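Robot Hand Club: Our Wrist View Page

Hi and welcome! I'm Mhairi Munro, and I help out with the after-school robotics club. This year we have six students, one robot named Stumex, and a whole lot of zip ties. I promised the families I'd get some pictures up before the October showcase, so I'm finally sitting down to do it.

Most of our time this term went into the hand. Jawad Dhanial rewrote the grip code twice (the second version is 484 lines, and he is very proud of every one), while Ghazala Bugti took on finger timing and got hooked. She has a notebook with over 33 pages of settings in it!

Maham Memon and Elmarie Mabaso are our testing crew. They made up a game called Gutard, where you get eight tries to pick up a rolled sock, and I'm sorry to say I'm in last place.

My favorite part is watching the kids argue over what the fingers should do next, because they

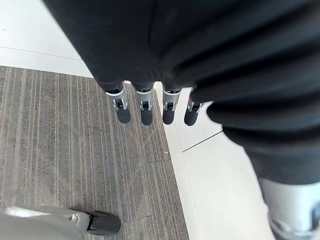 really do listen to each other once the laptop comes out. Four fingers in a row, dark rubbery tips, little joints on each one. Elmarie wants to work on the thumb next, and I think she'll get her way.

More pictures soon, once I find my charger!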